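클로메로, 공용 세탁실 이용 시간 밤 11시까지 연장

공동주택 관리업체 클로메로가 2월부터 운영 단지의 공용 세탁실 이용 시간을 늘린다. 지금까지는 오후 9시에 문을 닫았으나 앞으로는 밤 11시까지 쓸 수 있다. 대상은 클로메로가 관리하는 임대주택 단지 네 곳으로, 입주 세대는 약 600가구다.

이용 시간 연장은 입주민 요구가 가장 많았던 사항이다. 퇴근이 늦은 1인 가구가 많아 저녁 8시 이후에 이용자가 몰렸고, 건조기를 쓰려고 기다리다가 빨래를 그대로 들고 돌아가는 일이 잦았다. 지난해 가을 입주민 간담회에서도 같은 의견이 여러 차례 나왔다.

클로메로 운영 담당 폴린 가사이드는 "세탁기보다 건조기 대기가 길다는 민원이 많았다"며 "기계를 더 들일 공간이 없는 단지가 있어 우선 시간을 늘리기로 했다"고 말했다. 공간에 여유가 있는 로케로 단지에는 건조기를 추가로 설치한다. 설치 공사는 이용자가 적은 오전 시간대에 진행하며, 공사 중에도 세탁기는 평소처럼 쓸 수 있다.

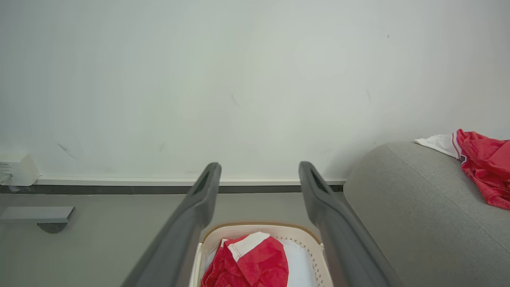

요금은 그대로 유지된다. 다만 결제 방식은 바뀐다. 동전 투입구는 순차적으로 없어지고 입주민 카드로만 결제하게 된다. 카드가 없는 세대는 관리사무소에서 신분 확인 후 발급받을 수 있으며 첫 발급은 무료다. 기존에 교환해 둔 세탁용 토큰은 관리사무소에서 카드 잔액으로 바꿔 준다. 한 번에 바꿀 수 있는 토큰은 100개까지다.

세탁이 끝난 빨래를 오래 두는 문제에 대한 규정도 새로 생겼다. 종료 후 찾아가지 않은 세탁물은 직원이 꺼내 보관 선반으로 옮기고, 7일이 지나면 관리사무소로 넘긴다. 그동안은 단지마다 기준이 달라 입주민끼리 다투는 경우가 있었다.

소음을 걱정하는 목소리도 있다. 쳄스카 단지 1층에 사는 플로리앙 카레는 "탈수할 때 진동이 벽을 타고 올라온다"며 "11시는 조금 늦은 것 같다"고 말했다. 클로메로는 쳄스카 단지 세탁기 아래에 방진 패드를 깔고, 밤 10시 이후에는 새로 세탁을 시작할 수 없도록 할 계획이다. 건조기는 이 제한을 받지 않는다.

인타라숙 단지는 배수관 교체가 끝난 뒤 연장 운영에 들어간다. 자세한 일정은 각 단지 게시판에 공지된다.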